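Skyrme Tabletop Items – Data Card
Version 2, October 2, 2021
Maintained by Lurkov

Summary

The Skyrme collection records everyday household items on a plain light-coloured table. It is intended for work on object naming, colour and placement. The collection holds 400 recordings, of which 31 are set aside for checking.

Contents

Items are common kitchen and play pieces: mugs, spoons, small blocks and similar. Cups may be recorded full or empty. Each recording has a plain-text note giving the items present and their main colours.
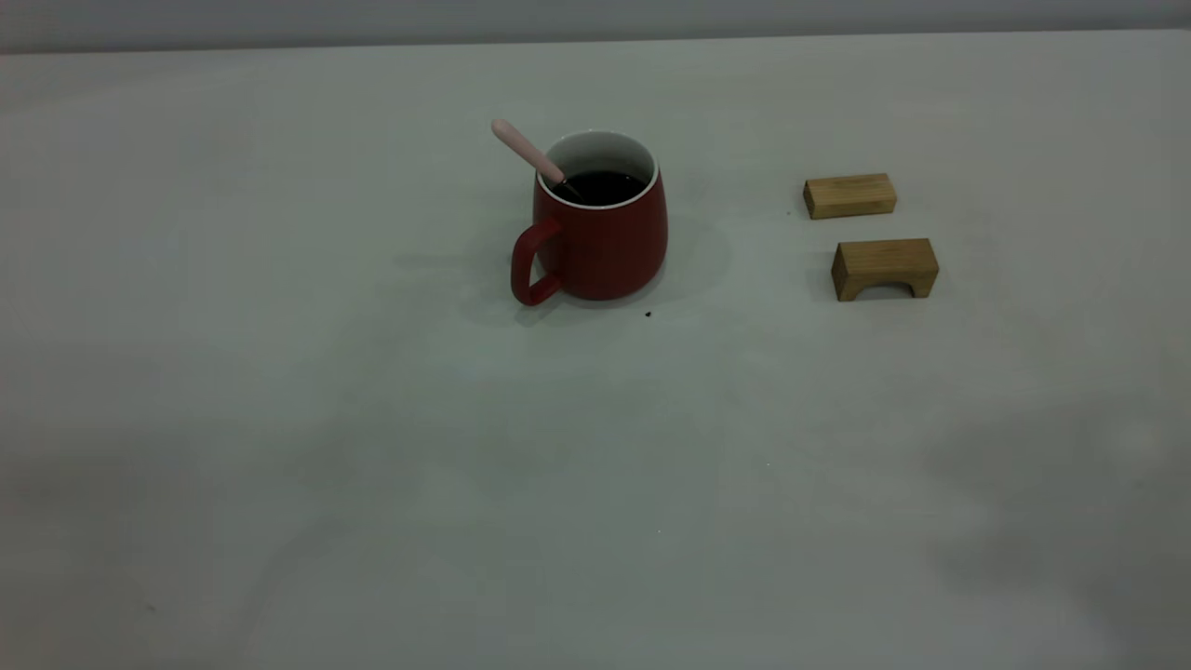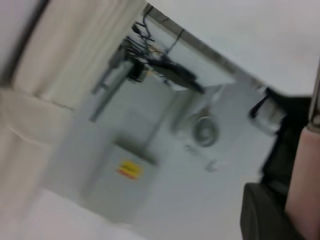

Does a spoon left in a mug count as a separate item?
It is listed separately whenever any part of it is visible. The note gives the mug first and the spoon second, with "in" as the relation between them.

Labelling rules

Colour is recorded in everyday words (red, pink, grey). Where the inside and outside of a vessel differ in colour, both are given. Liquids are noted as "dark", "clear" or "milky" and are not named. Crumbs and marks on the table are left out of the item list but may be mentioned under "remarks".

Changes since the previous version

Relation words were revised in May following a review at Rulley. Notes for 24 recordings were rewritten, chiefly where "beside" and "behind" had been used interchangeably.

Known limitations

Furniture away from the table is described in general terms only. Printed labels that cannot be read are entered as "illegible".

Access

Requests are handled through the Zestine catalogue under the title above. Corrections should quote the recording number and the line of the note concerned.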